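Katov Tabletop Kit

The Katov Tabletop Kit is a bench-mounted robot arm package sold by Werkia, a supplier of automation equipment to training centres, universities and small workshops. It consists of one arm, a two-finger gripper, a small camera fitted at the wrist, a controller and a software licence. The kit is intended for handling light objects on a flat surface, including paper, cloth and packaged goods.

History

Werkia began work on the kit as a replacement for the Lestov, an earlier arm that used suction cups in place of fingers. The Lestov handled cartons well but performed poorly on fabric, and customers asked for a mechanical gripper. The first Katov units were shipped in May, and the current version was released on 27 December 2022 with a revised wrist and a quieter controller fan.

Design

The gripper has two metal fingers that open and close together. The fingertips can be changed without removing the gripper from the arm, and Werkia sells flat, angled and ribbed versions. The wrist camera looks out over the fingers, so the operator sees the gap between them and whatever lies beyond it on the table. A matte black work surface is recommended, as pale objects such as a sheet of paper or a white cloth stand out clearly against it. 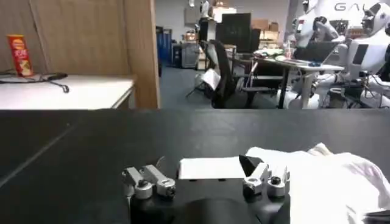 Department of Applied Automation, Nair Institute of Technology

The kit is supplied with 14 practice tasks, graded by difficulty. The early ones cover flat and rigid items. Later tasks use soft materials, which change shape when gripped and are harder to pick up the same way twice. Users can record their own tasks by guiding the arm by hand - the controller stores up to 200 of these before older recordings must be moved to a computer.

Service and support

Werkia offers the kit for purchase or on a lease of 17 months. Both options include 2 service visits, at which the finger joints are checked and the camera is recalibrated. Replacement fingertips are not covered. Software updates are free of charge for the life of the controller, although the task editor needs a separate licence for each computer.

Reception

Teaching staff have generally favoured the kit for its short set-up time and the ease of changing fingertips. Criticism has centred on the printed manual, which still shows the Lestov controller in its wiring section, and on the length of the supplied cables. The wrist camera's fixed angle has also been noted as a drawback, as tall objects close to the gripper can fill most of the view.

See also

Lestov (robot arm)
Werkia
Parallel gripper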